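Virncombe Automation Forum
Workplace and Domestic Systems > General Discussion
Topic: Readiness of manipulators for household tasks

s_jayawardena (Moderator)
Posted 20/12/2021
Members are invited to comment on whether a single fixed arm can be relied upon to tidy a living room. The Joly working paper has been circulated to all 286 registered members. Please confine remarks to tasks that your own department has attempted.

k_khondokar
Our department has run 600 simulated pick attempts since August. Rigid items of regular shape are handled to an acceptable standard. I would support a limited recommendation for such items.

rafia.marwat
I do not support it. Simulated attempts do not establish readiness for occupied homes. Fabric, clutter and poor lighting remain unresolved, and the paper devotes one paragraph to them.

k_khondokar
The recommendation would be limited to simulation-tested tasks, as stated in section 4.

rafia.marwat
Section 4 also uses the word "chores" throughout. A reader outside this forum will take that to mean chores.

D_Debnath
I concur with Ms. Marwat on the wording. On the shop floor at Clarkumov, we permit automated bin transfer and nothing else. A book lying flat on a soft seat is a harder problem than a part in a tray, as the fingers have very little edge to work with.

t_nanayakkara
With respect, the comparison is not a fair one. Our bins are fixed in position and a sofa is not designed for the purpose. The views below are from the sofa task under discussion. Members may judge the difficulty for themselves.
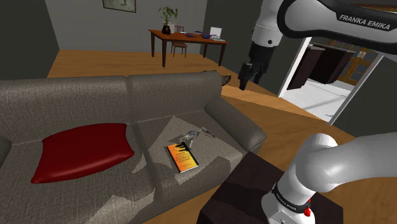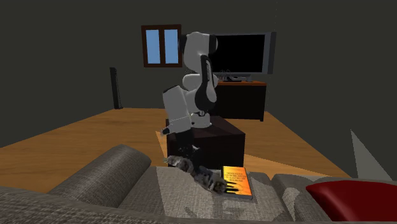 Simulated living room, sofa task: arm, book and red cushion.

s_jayawardena (Moderator)
Thank you. Amendments to section 4 should be sent to me in writing. The thread will remain open.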